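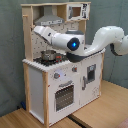 Reading Lenormand after years of tarot

I bought my first Lenormand deck in September, after putting it off for a long time. I have read tarot since college and own more decks than I need, so another way of reading cards was not high on my list. A friend kept sending me her daily three-card lines, though, and I couldn't follow a word of them. That bothered me enough to order one.

The deck is the Ostetti Lenormand. It has 36 cards, plus an extra Man and an extra Woman. The print run was 300 and mine is number 122, written in pencil on the inside of the lid. The cards are small, closer to a playing card than a tarot card, and the stock is a bit stiff. I had to shuffle them overhand for the first two weeks. The backs are dark green with a plain border. No keywords on the faces, but each card has its number and the playing card inset in the top corner.

What threw me was how little the pictures matter. With tarot I look at a card and let my eye go where it wants. The dog on the Fool, the water behind the Two of Swords, whatever stands out that day. In Lenormand, the Dog is a friend. It is a friend if the dog is asleep and it is a friend if the dog is barking. The Ostetti Dog has a very sad face and I kept wanting to read the sadness, and every time I did, the line came out wrong.

The other thing is that one card alone doesn't say much. You read them in pairs, and the second card describes the first. Letter and Ring is a contract. Ring and Letter is closer to a commitment that stays on paper, or an engagement announced in writing, depending on which book you have. I use the Skelik booklet, which is thin and old-fashioned, and I like it because it commits to an answer. The little guide that came with the Ostetti is mostly poems.

My routine for now is three cards in the morning, written down before breakfast, and then a look back at the page at night. I use a cheap notebook with the cards on the left side and what happened on the right. Some days are plain enough. Rider, Tree, Clouds turned out to be a phone call from my aunt about test results that weren't clear yet. Other days I get Mountain, Fish, Stars and have nothing at all to put on the right.

I have tried the Grand Tableau, where you lay out the whole deck, only twice. The first took me most of an evening and I lost track of which direction the Woman was facing. The second went better because I stuck to the cards touching her and left the corners alone. I don't think I'll do another until I can read a line of five without opening the booklet.

People ask which system is more accurate and I don't have an answer. I use Lenormand when I want to know about a thing, like a delivery or a meeting or a landlord. I still reach for tarot when the question is about how I feel. I did one reading with both on the table and found it confusing, so they live in separate drawers now.

If you are starting out, I would get a deck with simple pictures and learn the nouns first. Leave the houses for later. I wish I had made flash cards, which sounds dull but would have saved me a lot of flipping through pages.
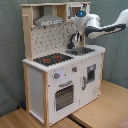

Obadia Mwaipopo wrote to me after my last post to say that I should drop the booklet sooner than I plan to. He learned from the Chege deck with no book at all, just the numbers and a list of meanings taped inside a cupboard door, and he says he was reading lines of five within a month. He also thinks I have Ring and Letter wrong, and that it only means a renewal. I checked the Skelik and it doesn't mention renewals, but I've penciled it in the margin.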